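3.2 What people keep at home

I went into the Berkbridge interviews expecting to talk about recycling rates, and I came out with pages of notes on kitchen drawers. Everyone had a bag drawer! Some had two, and one household in Clelitz had given over a whole cupboard (the ironing board lived in the hall instead).

Thin bags were kept for a second use, usually bin lining, and thicker ones went back to the shops. Colour mattered more than I'd guessed – people remembered which shop a bag came from by it.

Figure 2. Translucent purple plastic bag, one corner twisted.
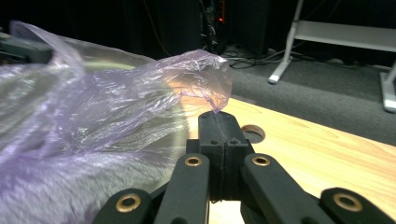

3.3 Pots and the garden problem

Garden plastics were a different story. Of the 9 households I visited in June, five had stacks of old pots they had no plan for, and they felt rather guilty about it. The Bamow collection takes bottles and tubs but leaves pots behind, so they pile up by the back door,

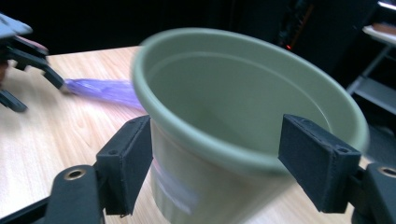 or get passed over the fence to a neighbour who already has too many. I'd like to see the Pasaribu swap scheme tried on a street or two, though my sample is far too small to promise anything.

Related articles
Bin day habits in Clelitz
Who mends what? Notes from Berkbridge
Sheds, lofts and the things we store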